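Changes to the dry goods store from March

The Brenik Food Share has kept a dry goods store for member households since the closure of the shop on Andia Road. The store now serves 185 households, and the management board has reviewed how stock is received, kept and given out. The changes set out in this item were agreed at the board's last meeting and apply to all members from March 27, 2018.

The most important change concerns dates. Under the previous arrangement, any item with less than 30 days left before its best before date was taken out of the store and offered separately at the end of the month. Members told the board that this led to good food being missed. Such items will now stay in the store, on the lower shelf nearest the door, and may be taken in addition to the normal household allowance. Items carrying a use by date are not covered by this change and will continue to be removed on the day before that date.

The allowance itself has also been looked at again. Each household may take up to eight dry items per visit, of which no more than three may be of the same kind. Pasta, rice, lentils and oats are each treated as one kind, whatever the shape, size or maker. Flour and sugar are counted together. Households of five or more may apply in writing for a larger allowance, and applications already approved do not need to be made again.

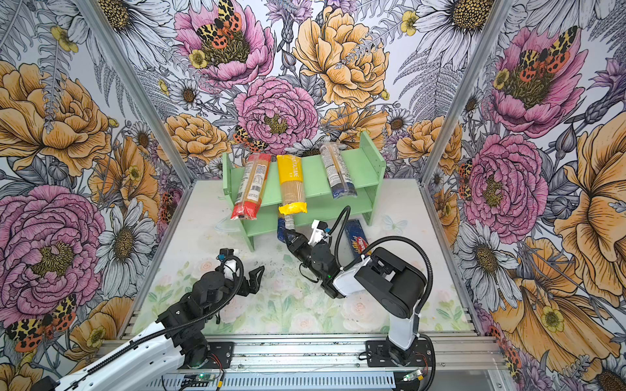 Members who bring goods to the store are asked to observe the following. Packets must be unopened and must show the full label, including the list of ingredients. Food that has been moved into jars or tubs at home cannot be accepted, however recently this was done. Packets with small tears to an outer sleeve may be accepted if the inner bag is sound. Tins with dents along the seam will be refused.

The board has further agreed to spend up to £50 each month on staple goods when donations fall short. Purchases will be made through the Ojo wholesale counter, where the Food Share already holds an account. Rice and tinned tomatoes will be bought first, as these were the two items most often out of stock over the winter.

Several members asked whether the store could open on a second evening. The board considered the request but was unable to agree to it at present, as the hall is let to other groups. The matter will be raised again when the letting agreement comes up for renewal.

Printed copies of the revised rules may be collected from the desk at the entrance. Comments should be made in writing and left in the box beside it.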